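Sumero Tabletop Bin: Frequently Asked Questions

General

Where is the bin meant to be used?
On a desk, vanity, coffee station or kitchen table. It takes small dry waste: tea bag wrappers, cotton pads, pencil shavings, receipts. It is too small to replace a kitchen can.

Which finishes are available?
Cream and slate. Both use the same body and lid, so spare parts fit either one. The catalog number for the replacement lid is 1491.

Can it hold wet waste?
Only with a liner, and only for a short time. Coffee grounds should be drained first. Liquids should not be poured into the bin under any circumstances.

Lid

How do I open it?
Lift the front edge of the lid with one finger. The lid swings back and stays open until it is pushed down again. Do not force it past the point where it stops — the hinge pins can come out of their seats. 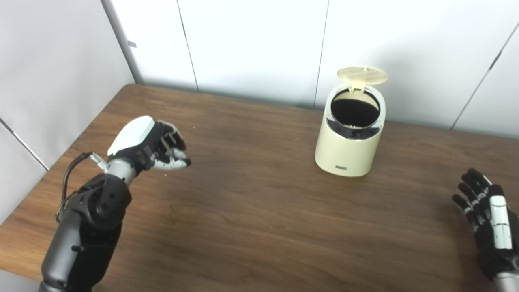
Xiomara Mercado writes that she leaves the lid up while sorting mail and closes it at the end of the day, and asks whether this wears out the hinge. It does not. The hinge carries no spring load in the open position, so the bin can stay open for as long as needed.

The lid no longer stays up. What should I check?
Check for crumbs or lint in the hinge channel. Clean it with a dry toothbrush, then open and close the lid a few times. If it still drops, order a replacement lid.

How do I remove the lid?
Open it halfway, press the left side of the hinge inward and lift. To refit, seat the right pin first.

Liners

Which liners fit?
Mudel small liners fit without folding. They come in rolls of 20. Greenberg liners also fit but leave a wide cuff, which must be tucked under the rim or the lid will not close flat.

Can I use the bin without a liner?
Yes, for dry waste. Wipe the inside after emptying.

Cleaning

Is the bin dishwasher safe?
No. Wash the body and lid by hand in warm water with dish soap. Dry the hinge area fully before putting the lid back on.

How do I remove tea or ink stains?
Apply a paste of baking soda and water, leave it for 19 minutes and rinse. Do not use scouring pads on the cream finish — the scratches hold dirt and cannot be polished out.

Placement

Will it mark a wooden table?
The base has a soft ring that is safe on sealed wood. On oiled or waxed wood, place a coaster or felt pad underneath.

Orders

Where can I buy spare parts?
Lids and base rings are sold through Trisside. Have the catalog number ready when ordering.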